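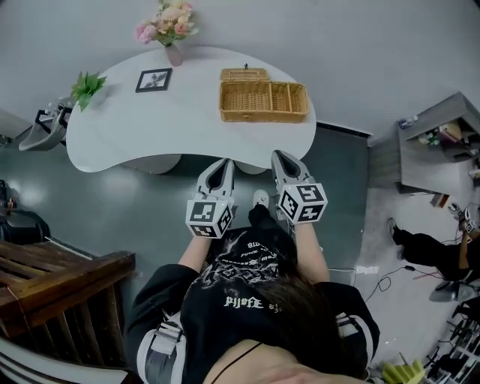 A kidney-shaped table in white, seen from overhead.

Filed under: Company News | Workplace

Bridow to Retire the Word "Solution" From Its Furniture Catalog

Office furniture supplier Bridow said Wednesday that its November catalog will be the first in the company's history to call a desk a desk.

The change follows a two-month review led by catalog editor Hongmei Du, who found the word "solution" 1,225 times in the current edition, including once in the index, where it referred readers to itself. "Seating solution" will become "chair." "Vertical storage solution" will become "shelf." The item sold for years as a "personal waste solution" will be listed under trash cans, in gray and black.

"Customers were calling to ask what we sold," said Du. "They had the catalog open in front of them."

Sales director Archie Lamont opposed the move at first and has asked that his objections be noted. He was allowed to keep "ergonomic" on seven products of his choosing.

The new edition is shorter by around a fifth and will be printed on the same paper. Prices are unchanged. Product names, including the Lusik line of meeting tables, stay as they are, as the company has already paid for the labels.

Copies can be requested through any Bridow showroom. Customers who prefer the old wording may keep their old catalogs, which remain valid for orders through the end of the year.

Press contact: Qianru Li, Communications Solutions, Bridow (title under review)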